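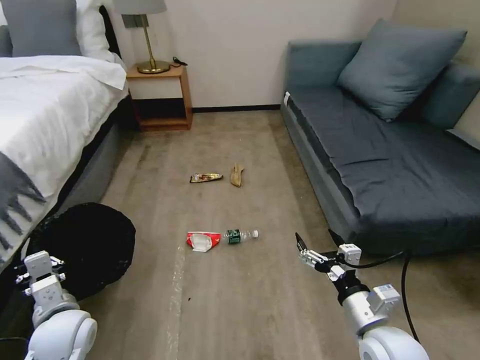
A Myrto Tsolakis escreveu-me às onze da noite a dizer que o filme só começa quando o velho Rüegg abre a oficina, que tudo o que está antes é «postal», e que se fosse por ela cortava os primeiros seis minutos sem pestanejar.

**Sexta, 9h40. Montagem do *Clarkari*, versão 4**

Pronto, dormi sobre o assunto (mal) e acho que ela tem metade da razão. Os planos do vale com nevoeiro são bonitos, custaram-nos três madrugadas, e é mesmo por isso que os defendo tanto! Hoje de manhã vi o início sem som, depois só com som, e no segundo caso o Rüegg entra muito mais cedo na nossa cabeça: ouve-se a lima, ouve-se o rádio, e ainda nem lhe vimos a cara. Experimentei então puxar o som da oficina para cima do segundo plano do vale. Fica estranho durante uns segundos e depois fica ótimo. Guardei como sequência à parte, não mexi na principal.

Ponto da situação, para quem pegar nisto depois de mim: temos 1805 minutos de material bruto e a Vornwood quer um filme de 80. O corte de hoje ainda está comprido, e o que sobra está quase todo no meio, entre a feira e a conversa com a filha. A feira é o meu problema. Gosto dela toda. Tem o leilão dos acordeões, tem o rapaz que toca de costas para o público, tem aquele silêncio quando o Rüegg recusa a oferta e volta a fechar o estojo. Mas vista a seguir à cena do fole, repete a mesma ideia: o homem não vende. Já sabíamos.

**11h15**

Passei os marcadores todos do caderno de campo para o Sullix. São 315, e o programa engasgou-se com os acentos (os «ã» viraram pontos de interrogação, outra vez). Solução: exportar o texto em UTF-8 *antes* de importar, e não abrir o ficheiro na folha de cálculo pelo meio. Deixo escrito porque já é a segunda vez que perco uma hora com isto e na primeira jurei que me lembrava.

Código de cores que estou a usar:

- verde: entra de certeza
- amarelo: entra se a cena do comboio sair
- azul: só som
- vermelho: problema de autorização, não tocar

O vermelho é sobretudo a música do café. A dona deixou-nos filmar à vontade, mas a rádio estava ligada e apanha-se uma canção inteira por trás da entrevista. Tentei limpar e a voz do Rüegg ficou com som de lata. Se não arranjarmos os direitos, uso a resposta que ele deu cá fora, encostado ao muro, que é mais curta e até tem mais graça.

**14h**

Almoço rápido e telefonema com a Vornwood. Querem um teaser até dezembro e perguntaram se havia «um momento de tensão». Disse-lhes que há um homem de oitenta e tal anos a afinar uma palheta do tamanho de uma unha e que, se isso não for tensão, não sei. Riram-se, mas acho que não era a resposta que queriam. Fico de mandar duas propostas:

1. a palheta, num plano só, sem música
2. a filha a ler a carta em voz alta, com o rosto dele a ouvir

Eu prefiro a primeira. A Myrto vai preferir a segunda, já estou a ouvi-la, e para um teaser se calhar é ela que acerta.

**16h30**

Legendas. O primeiro passe tem 300 linhas e precisa de levar uma tareia. O Rüegg fala devagar e interrompe-se muito, e quem traduziu quis compor-lhe as frases todas. Fica um senhor muito bem-falante que não existe no filme. Refiz a cena do fole deixando as frases partidas onde ele as parte («o ar tem de... não, espera, ouve primeiro»), e respira-se muito melhor. Duas linhas no máximo, e quando ele assobia em vez de responder não se põe nada, nem parênteses nem «[assobia]», a não ser na versão para surdos, claro, que vai em ficheiro separado.

Dúvida para a Myrto: o termo para a peça onde assenta a palheta. Ele usa uma palavra lá da aldeia que não encontro em glossário nenhum. Eu mantinha a palavra dele e confiava na imagem, que nesse plano mostra bem o que é.

**18h05**

Voltei ao início antes de fechar. Cortei dois planos do vale em vez dos seis minutos todos, e mantive o do nevoeiro a levantar com a lima por baixo. A oficina abre agora bastante mais cedo. Mandei-lhe o link da versão 4b com uma mensagem a dizer só «vê até ele acender o candeeiro e depois liga-me».

Por fazer na segunda sessão: níveis da feira, nova tentativa com o som do café, escolher a carta (há duas leituras e na melhor ouve-se um camião), fazer cópia do disco B.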